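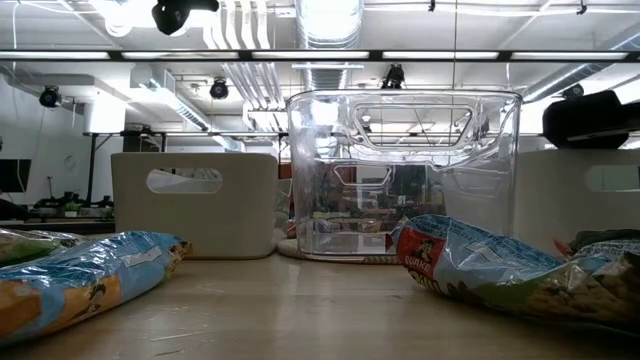 About us

Dunne Water Law began in a rented room over the post office in Urncombe, with one desk and a great many maps. We have been here for 38 years now, and although we've taken over the rest of the building since then (the maps needed somewhere to go), we still do much the same work for much the same sort of people.

Our subject is water, and who may use it. We act for farmers, mill owners, angling clubs, parish councils and the occasional very worried householder, in matters to do with abstraction licences, rights of way along riverbanks, drainage, shared wells and private supplies. Some of it ends up in front of a judge or an inspector. A good deal more of it is settled round a kitchen table, with an old deed spread out between the teacups, and we're always rather pleased when that happens.

There are six of us, two of whom came to the law quite late after working lives spent on rivers and reservoirs. They are the ones to ask if you want to know what a sluice does, and they will tell you at some length!

Many of our clients first came to us during the Plerkitz weir dispute, when we represented 800 households along the valley whose supply was at stake. It was a long case and we made lasting friends through it — several of them still drop in when they're in town, and they are always welcome.

We keep our records in Clokix these days, so you can look at your own papers from home whenever you like. If you would sooner have everything by post, just say so and we'll send it.

A first conversation with us costs nothing. Do bring any letters, plans or licences you have, however tatty. The office is closed for the first week of November while the stairs are repaired, but messages left by telephone will be answered as usual.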